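4.2 Mounting the Tevell play kitchen to the wall

1. Place the unit on a level floor, at least 60 cm from any heater.
2. Mark the two bracket holes through the rear panel.
3. Drill to the depth given in table 7 and insert the plugs supplied.
4. Tighten both screws by hand - do not use an impact driver.

Caution: Do not load the upper cabinet until both brackets are fixed. 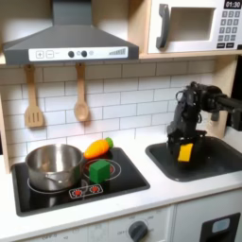

Fig. 7 - Sink basin and range hood.

Note: Recheck the screws every June.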